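Keep the Cardboard

Wednesday, January 18, 2023
100 shares | 5 comments

I moved my desk four times in my life, and each time I made the same mistake. On the evening of the move I was tired and proud, and I carried all the empty boxes down to the paper container. It felt like the end of the work. A few weeks later something had to be sent back, or lent to another office, or stored for the summer, and I was in a shop paying money for a box worse than the one I had folded and pushed through the slot.

So I want to speak for cardboard. I know it is not a big subject. But in the last months I have heard so much about tidy workplaces, and clean surfaces, and the desk which must be bare at night, that I think somebody should defend the material that brings our things to us and, sooner or later, takes them away again.

My occasion is the Crichton. Those who live in Plorton know it: the hall behind the bus depot, with the upper level on one side, where several small groups share the space, the kitchen and the bill for heating. I rent a desk there since two winters. It is a good place. People come and go on both levels, you hear a piece of every conversation, and every month somebody arrives with new furniture or leaves with old.

In January the users of the hall received a letter. It was polite, and one page long. It asked that all packing material be removed from the building "on the day of delivery". No box beside a desk, no sheet of cardboard against a wall, no bags on the floor. The reason given was the impression on visitors. From the upper level, said the letter, one sees everything.

This is true, one does see everything. I have stood at a railing often enough with my coffee and looked down at other people's corners. But I ask myself what a visitor should see in a hall where people work. If he wants to see only clear floor, he can visit a bank.

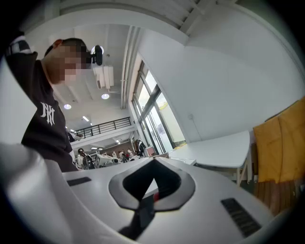 Italo Bellini wrote to me that I am romantic about rubbish. A shared hall, in his opinion, is like a shared kitchen: one person leaves one cup, the next person takes it as permission, and on Friday there is no clean cup in the house. Boxes are the same to him, only larger. He reminded me also that the one who keeps the box is seldom the one who must walk around it.

I have thought about this for some days, because he is right in one half. I shared kitchens when I was a student and I know the story of the cup. What I do not accept is that a box and a dirty cup belong to the same family. The cup has finished its work and waits for somebody to wash it. A good box is still waiting to work. When we treat both as dirt, we lose the difference between a thing which is in the way and a thing which is only not beautiful.

Let me give an example with numbers, as my complaint should not rest only on feeling. Last year we ordered a table from Skelenar for our corner. One leg would not stand straight. Skelenar agreed at once to exchange the whole table, they were very correct, but the table had to travel back in its original packing. Our original packing was gone since the morning of the delivery. The transport company made a new one for us, and for this we paid 100 euros. It was a plain box with a few strips of foam. I kept that one, of course. I keep it still, behind my coat, and perhaps it will be my last argument when the letter is discussed.

There is also the matter of how a move really happens. In the magazines there is a before and an after. In the before the room is full of boxes, in the after there is a plant. In my experience most of the time is spent between those two. You find that the table is higher than you believed. You put it on the other wall. The cable does not reach. A part which you thought was missing is found in the bag you were about to throw away, under the paper. I have found screws there, a key, and one time the instructions for the thing I had just finished building wrongly.

A person in this middle time should not be hurried by a letter. He needs his boxes near, open, where he can put a hand inside. To take everything away on the first day means to decide on the first day, and the first day is when we know least about the room.

I learned this from my aunt, who had a shop for curtains and lamps in Nillis. She never threw away a box before she had lived with the thing for one month. Behind the shop there was a narrow passage, and there stood the cardboard, flat and upright like books, the tall pieces at the back. She wrote on the edge with a thick pencil what had come in it. When a customer brought back a lamp, my aunt went into the passage and came out with the right box in less time than I need now to find my glasses. Customers thought she was untidy, as they saw the passage through the door. I never met a tidier person.

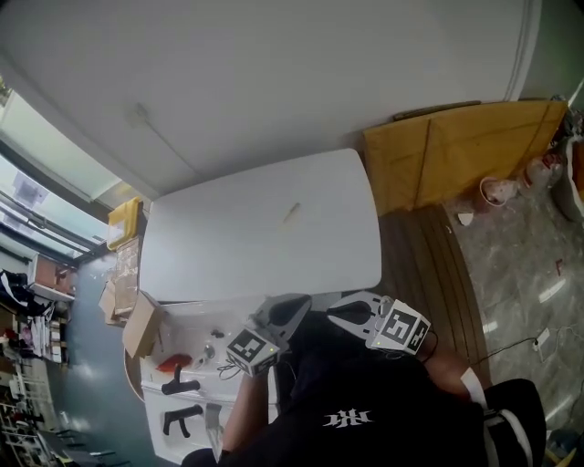
Tidiness, as I understand it, is a question of whether you can find a thing and whether you can pass. It is not a question of how much material you see. A bare room can be very untidy, if all is pushed in one cupboard and the door is held closed with a chair. And a corner with much in it can be in quite good order. A stack of packages closed with clear tape, standing next to the table, is in order for me: it is together, it is shut, and one hand can move it. A tall cardboard panel leaning at the wall is in order also. It takes no more floor than a broom. Even an open box does not trouble me when it stands at the edge of the work surface, where the work is. If I were to be strict, I would be strict with the bags left out on the floor and with the cable which crosses it, because feet go there and eyes are usually somewhere else.

This is where I make my peace with Italo. The floor belongs to everybody. The wall behind your own table is, I think, a little bit yours. A rule that says "nothing on the floor where people walk" I would sign today, and I would even help to read it aloud to the ones who do not read letters. A rule that says "nothing visible" I will not sign, because it does not protect any foot. It protects only a view.

I want to add something about crates, although it was not in the letter. Much of what lies loose in our hall would be no problem if every table had one plastic crate, of a strong colour. The colour matters more than one thinks. Into a brown box people throw things and forget them. A yellow crate they see, and they feel that it is there for a purpose. In our corner we have used one for the small papers, the delivery notes and the loose sheets nobody dares to throw away, and we empty it when it is full. I would ask the house to buy crates before it buys more signs.

What do I propose, then? Two things only, as long lists are not followed. Let packing material stay for one month, flat if it can be flat, against your own wall and with your name on it. And let there be one place under the stairs, of 2 metres, where good boxes without owner can stand for whoever needs them next. The people upstairs throw away in the morning what the people downstairs go out to buy in the afternoon. I have seen it with my own eyes, I carried one of those boxes back from the shop in the rain and met its brother in the container.

Somebody will say that mice like cardboard, and that fire likes it too. The first I have not seen in the Crichton, but I do not laugh at it, and what stands should stand dry and be moved now and then. The second is serious. If the fire inspector says a certain wall must be free, then it must be free, and I will carry my sheets away the same hour without an essay. But the letter did not speak about fire. It spoke about impression.

I wrote an answer to it, half a page, with the story of the table leg and a copy of the bill. The next meeting of the users is at the end of the month, in the kitchen. Whoever shares my opinion may come and say so. Whoever does not should come too, and bring back my thick pencil, which I lent in the autumn.

Read 1351 times | Share this text | 5 comments

Contact | Copyright 2023, texts remain with their authors | Back to top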